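Wanted: people to unstack plates with Gedine

Gedine is a secondhand robot arm bolted to a bench in the Eltivent shared workshop, Unit 3. Its ambition is to put away the dishes. Mine is to stop buying dishes.

I need 4 people for evening sessions through November 2019. You'd drive the arm by hand controller, lift the top plate off the bottom one, set it down, and do it again until the software has seen enough or you have. So far we have 2831 recorded attempts, of which 2544 are usable. The rest are mostly me swearing.

No coding needed. Steady hands help, and so does a high tolerance for watching crockery move slowly. Pay is pizza and a key to the good drill press. Closed shoes, please.
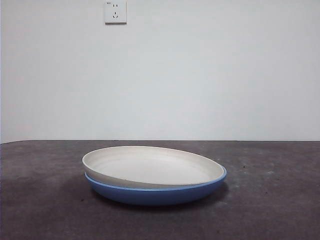 Cream on blue, a bit off-center. Your opponent for the evening.

To sign up, put your name on the sheet by the laser cutter or leave a note for Aisling Cullinane at the front desk. Say which evenings you can't do.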